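Part-time kitchen and dining room help wanted at Clelter, our supper club in Rarnley

Wiping, washing, setting out, putting away. Two of us are doing it now and we need a third! 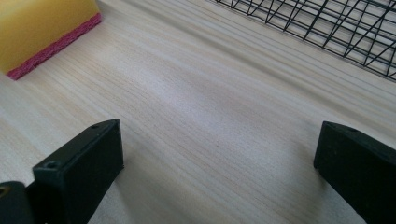 Do I need any restaurant experience to apply?

None at all. If you can keep a sink moving and you don't mind cleaning the same table three times in one evening, we can teach you the rest in your first couple of shifts.

I'm Lizelle Zwane, I run the front half of Clelter (the half with the tables), and Unathi Mathebula runs the back half (the half with the stove). We serve one long dinner a night, everybody sits down at the same time, and we can fit 26 people if they like each other. It's a small place and it gets loud and I love it. What I don't love is being the one still scrubbing at midnight, so that's where you come in.

The job, more or less in the order it happens:

You get here at four. The chairs are down but the tables need a wipe before anything goes on them. They're wood, pale, and they show everything — red wine, turmeric, candle wax, the ring from a water glass. We don't use tablecloths because I think they're fussy and Unathi thinks they're a waste of laundry. So the wood has to look good on its own. Soft side of a sponge, warm water, one drop of dish soap, follow the grain, then a dry cloth right behind it. Please don't use the rough side on a table, ever. I did that in our first month and I'm still putting a bread board over the spot.

Then you set the places. Fork, knife, spoon, glass, napkin, small plate. I have opinions about how far in from the edge the forks go and I'll show you, and after that I promise to leave you alone about it.

Dinner starts at seven. From then on you're mostly at the sink in the back with the door propped open. Plates come in waves, after each course, so it's very quiet and then it's very much not. We don't have a dishwasher machine. We did have one. It broke in August and we found we liked the sink better, or Unathi did, and I got outvoted one to one.

After dessert you help clear, wipe the tables again, stack the chairs if we're mopping, and wrap up leftovers. You eat with us, by the way. Everyone who works the night sits down at half past nine with a real plate of food. If you're vegetarian or there's something you can't have, tell us and Unathi will cook around it (she's good at this and likes being asked).

Hours and pay

Four evenings a week, usually four to eleven. Some nights we're out by ten thirty, and now and then a birthday party won't go home. Pay is $437 a week before tax, paid every week, and tips are split evenly between everybody on shift, including whoever's at the sink. There's a paid trial evening first so you can see if you like us. We close for two weeks in August, and you get paid for those too.

The person we're hoping for

Somebody who turns up when they said they would. Somebody who sees a sticky patch and goes for it without being asked. You'll be on your feet most of the night, and the big stockpots are heavy when they're full, although there's always someone around to take the other handle. Your hands will be in water a lot. We keep gloves in three sizes and a tub of hand cream by the back door, and if you have sensitive skin just say which gloves you get along with and I'll buy those.

You need to be 18 or over because we serve wine. You don't need perfect English, and you don't need a car — the Ferkmont bus stops right across the street, and the last one leaves at 11:25. If we run late, I drive people home. My car smells like onions, sorry in advance.

Things people have asked me already

Can I work just two of the four evenings? Maybe! If two people want to share the job and can sort out the days between them, I'm happy. Let me know in your message.

Is there a uniform? An apron, and we wash it. Wear dark clothes under it and closed shoes that don't slip. Ntombi Ngcobo, who had this job before she left for nursing school, swore by a pair of old garden clogs and never fell once.

Can it turn into cooking? It can if you want it to. Unathi likes having someone chop beside her in the early part of the evening, and if you're quick with the tables you'll have time for it. If you'd sooner stick to the sink and your headphones (one ear only, please), that's fine too.

Do you allow phones? On the shelf during dinner, yours the rest of the time.

How to apply

Send me a text or leave a voice message at extension 2133 on the Clelter line. Tell me your name, which evenings you could do, and the chore you hate least at home. That last one is a real question, I read them all! No résumé needed, but if you have one, sure, bring it along.

You can also just come by. We're at 400 Ndlovu Street, the green door next to the shoe repair place, and somebody's usually in from two o'clock. Knock hard, the fan over the stove is noisy.

I'd like to hear from everyone by February 10, 2023, and I'll reply to every message, even if it's to say we picked someone else. Trial evenings will be the week after that. If you can't make that week but you really want the job, write to me anyway and we'll work something out.

Lizelle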